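About the Hurgate Manipulation Club

The Hurgate Manipulation Club is a student group at Hurgate Technical School. It meets twice a week in the Nendwood building during term and works on one problem: getting a robot arm to handle bench equipment that was designed for human hands. Membership is open to students in all years. No programming experience is required on entry, though new members complete a short course in Python and coordinate frames before they are given a task of their own.

The club was set up by students who had finished the school's automation elective and wanted to keep going. It has 11 members at present, split into 2 groups. The task group builds the scenes, writes the start conditions and defines what counts as a completed attempt. The control group writes the motion code and keeps the logs. Members change groups in August, before the new school year starts.

Most work is done in simulation. A simulated bench can be reset in seconds, and a bad grasp costs only the time taken to read the log. Code is not moved to hardware until it has passed on the simulated bench with the start positions shuffled.
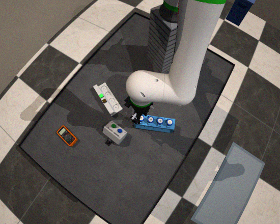

Our competition entry is Tornus, a set of bench tasks with a shared scoring script. A task names a target object, an approach direction and a final state, and the script checks the final state against a tolerance. Objects are set at odd angles on the mat on purpose. The blue block with four knobs along its top is used for alignment work, as the gripper has to come down at one end without disturbing the nearest knob. The button box, with one green and one blue button, is used for press tasks, and the orange multimeter is there because its shape is awkward to grip. The floor is checkered so that drift in the camera pose shows up early in review.

Each release of Tornus is run for 3000 attempts before the results are accepted. Failures are sorted by cause — planning, contact or scoring — and assigned to whichever group owns the fault. Scoring faults are more common than new members expect. When one is found, the full set is run again.

The club also maintains Yupanqui, a small logging tool that records joint positions, gripper state and contact events to a single file per attempt. It was written for Tornus and is now used in the automation elective as well. The file format is documented on the club's shared drive.

Students who want to join should attend any open session and bring a laptop. Accounts on the simulation server are issued at the second session. Members are expected to keep a work log and to have their code reviewed by one other member before it is merged.

Page last revised June 2026.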